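Cleaning and Sealing an Exposed Interior Brick Wall
Thursday, February 18, 2021
By Isla Sheehan
14 shares | 2 comments

Bare brick sheds grit for years if it is left unsealed. The steps below cover an indoor wall in sound condition. If the mortar crumbles under a fingernail, repoint first and let it cure before going further.

1. Move furniture away from the wall and cover the floor. Tape plastic over outlets with the circuit off.

2. Brush the wall dry, top to bottom, with a stiff nylon brush. Do not use wire – it leaves steel fragments that rust. Vacuum the joints with a brush attachment.

3. Mix dish soap and warm water. Mist the brick with plain water, then scrub in small sections and wipe down with a damp sponge. Change the water when it turns brown.

4. Leave the wall to dry with a fan running. White powder that appears during drying is salt. Brush it off dry; washing drives it back in.

5. Test the sealer in a low corner. I used Parkevix matte, a breathable water-based product. Gloss sealers darken brick and hide the variation between units.

6. Apply a thin coat with a roller and work it into the joints with a brush. Wait 8 hours, then apply the second coat.

Check color from across the room before the second coat. Orange, tan and brown bricks should still read separately, with the mortar lines lighter than the brick.

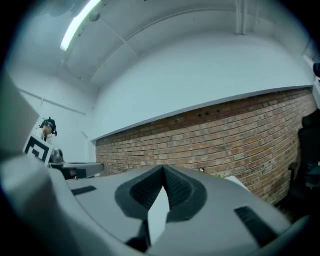
Exposed brick in mixed shades, with lighter mortar joints.

Dust the finished wall with a dry brush. Ours was sealed in September and has needed one pass with the vacuum – mostly along the bottom course.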